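Notebook, natural dye bench, November

Best day on the madder pots so far! Umesh left the Udesholm wool soaking in alum overnight and it took the colour beautifully, a proper brick red, even at the core of the thick plies. I'd half expected another salmon pink.

Recipe for this batch: 125 g wool, 47 g ground root, chalk added to the pot (a pinch, sorry Mamta, I know you want it weighed). Brought up slowly and held at 60 degrees. Let it creep past 70 and the browns come in and spoil everything. 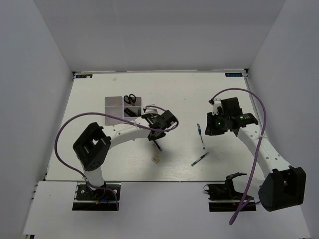 Second pot used the same bath straight after, 26 g of silk scraps, and came out the softest apricot. I love it. Naveen thinks it will fade by spring so I've pinned half of it in the south window and put the rest in the drawer, wrapped in black paper.

Still to try: an iron dip on the leftover red skeins, and rainwater against tap. Satish has promised a drum of rainwater from his roof if the gutter holds.

Note to whoever is in at 8 tomorrow, please don't tip out the third bath, there's still colour in it!

3 comments | 11 shares

Recent entries
Weld from the Pristdale verge
Walnut husks, round two
Why our indigo vat went flat

Contact the dye bench | © Roltuleck Workshop | Back to top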